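**Flunden, 14.9.21.** Für Greifversuche mit Robotern gelten im Prüfzentrum Flunden ab Dezember neue Hausregeln. Ein Bewegungsprogramm darf dann erst auf einen echten Arm übertragen werden, wenn es in der Simulation eine festgelegte Zahl von Durchläufen ohne unzulässigen Kontakt absolviert hat. Die Regelung wurde am Dienstag den beteiligten Firmen vorgestellt.

Vorgeschrieben sind 322 Durchläufe je Programm, bei zweiarmigen Anlagen für jeden Arm einzeln und danach für beide gemeinsam. Als unzulässig gilt jede Berührung mit Wänden, Möbeln oder dem eigenen Gehäuse, auch wenn der Arm seine Aufgabe danach noch erfüllt. Bisher wurde in solchen Fällen nur die erledigte Aufgabe gewertet.

Neu ist außerdem die Pflicht, die Testumgebung zwischen den Durchläufen zu verändern. Lage und Drehung der Gegenstände, Beleuchtung und Blickwinkel der Kameras müssen wechseln, die verwendeten Werte sind im Protokoll anzugeben. Abgebrochene Läufe bleiben im Protokoll stehen und dürfen nicht durch Wiederholungen ersetzt werden. Wer das Programm geschrieben hat, darf den Bericht nicht allein freigeben. Nötig sind zwei Unterschriften.

«Wir hatten Berichte, in denen nur die gelungenen Läufe auftauchten», sagte Yesenia Carrillo, die den Entwurf mit ausgearbeitet hat. Damit lasse sich nicht beurteilen, wie sich ein Arm in engen Umgebungen verhalte. Das Regelwerk umfasst 93 Seiten, ein großer Teil davon sind Vorlagen für die Protokolle.

Der Anlagenbauer Gastano will die Vorgaben schon vor dem Stichtag anwenden. Für ältere Programme gilt eine Übergangsfrist von drei Jahren, sofern sie nicht geändert werden. Wird auch nur die Greifkraft neu eingestellt, beginnt die Prüfung von vorn. Das Prüfzentrum in Bromevholm erkennt die Flundener Protokolle vorerst nicht an, Gespräche darüber laufen.
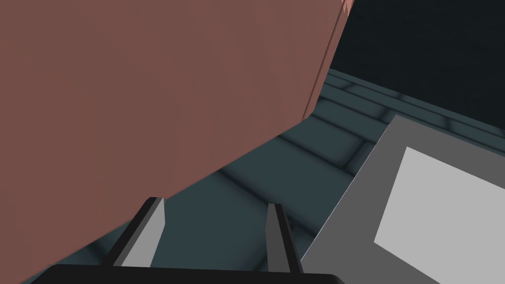 Greifer und Roboterarme in der Simulation

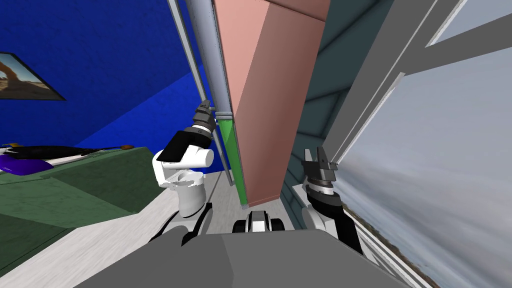 Fedir Semeniuk hält die Zahl der Durchläufe für zu starr. Ein einfacher Hub brauche weniger, ein Ablauf mit zwei Armen auf engem Raum womöglich deutlich mehr, und die Regel behandle beides gleich. Die Pflicht, Abbrüche stehen zu lassen, begrüße er dagegen. Ihm fehle noch eine Vorgabe, wie oft das Modell mit der echten Anlage abgeglichen werden müsse, «sonst prüfen wir sehr gründlich am falschen Arm». Einen entsprechenden Antrag wolle er bis Dezember einreichen.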